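Okay, long thread, because I've been bursting to talk about what's changed at work since May. I'm on returns and refurb at Graltska. We take back electronics and small equipment, check it over, fix what can be fixed and sort the rest.

When I started, every single item got picked up and turned by hand. Lift, turn, check the front, turn, check the back, set down, next. On our busiest shift last year we put 1,145 items across the benches. My wrists remember that one very well!

Now there are two arms on the line. The software is called Lepik, and everybody calls the arms Lepik too, both of them, which gets confusing on the radio.

What they do: hold things, turn things, push whatever slides or clicks, and flag anything that feels stuck. What we do: decide. Is it worth fixing, is it safe, would you hand it to your own kid. I love that part, and I get to do so much more of it now.

First couple of weeks were rough. It dropped stuff. It flagged perfectly good latches. We had 7 stops in one morning and I ate lunch at 3 pm. The Sasar bench (our name for the repair corner) had a pile up to my elbow.

What fixed it was letting us teach it. Management gave 11 of us paid hours to sit with the arms and work through the awkward shapes. Handles, loops, sliders, anything with a knob sticking out of the side. People who've done this job for years know exactly where to grab a thing, and finally somebody asked!

Handles are my specialty now, I have opinions about handles. Fingers low on the loop, then you deal with the sliders. I could watch this all day:
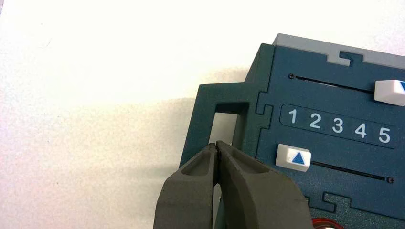

Hokunia Bench: We got arms at our place too and the teaching hours went to an outside contractor. Six months on, the floor staff still can't change a grip without filing a ticket. Did you have to fight for those hours?

A bit, yes! Our shift lead wrote it into the trial plan before the arms were even bolted down, so the hours were already in the budget. Ask for it early and ask for it in writing.

And pay, because a few of you asked in DMs: the teaching hours go at the higher rate. It took two meetings and a lot of coffee.

Last full count was 1,120 items in a shift, so a little under the old record, and I went home and played guitar for an hour. Couldn't have done that last year.

Next up is soft stuff, pouches and cables. Lepik is terrible at cables. I can't wait.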